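Hello, and thank you for looking in. Woludix is a small collection of notes on growing sweet peas, kept by a few of us who garden at the Rivas allotments and like to compare how things went once the season is over.

## What's in it

- `sowing.csv` has one row per pot or row of seed, with the variety, the month it was sown and where it spent the winter.
- `flowers.csv` has the first bloom, the scent (our own opinion, so do argue with it) and how long the stems were.
- `old-names.md` is Rosalía Segura's list of names copied out of a 1903 seed catalogue, spelling mistakes and all.

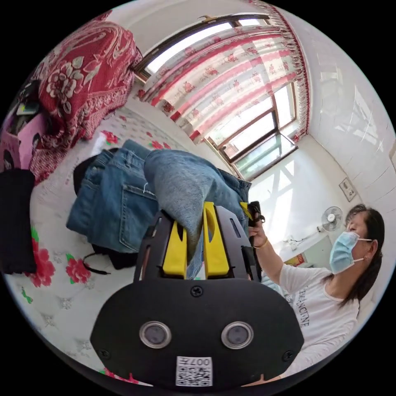

## How we filled it in

There are 54 varieties so far, grown over 2 seasons in 16 plots. Most were sown in January under cover, a few straight into the ground once the soil had warmed up. We pinched out the tips at the second pair of leaves, except in Trinidad Robles's plot, where she prefers to leave them be (she gets lovely flowers, I must say!).
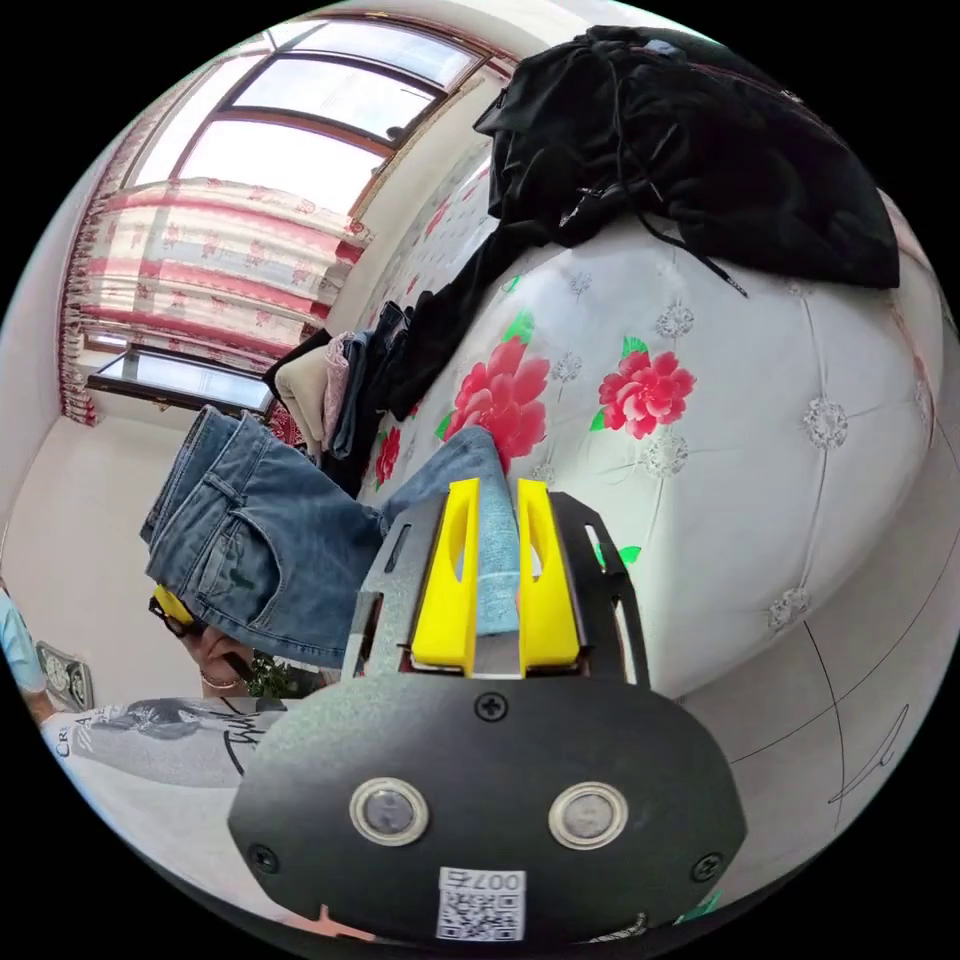 Blank cells mean that the grower didn't write anything down, so please don't read them as a zero. Slugs are recorded under `losses`, along with mice and one very determined pigeon.

## Using it

Help yourself, and do pass it on to anyone who might enjoy it. If you spot a variety under the wrong name, tell Rosalía, who keeps the master copy and is always glad of a correction.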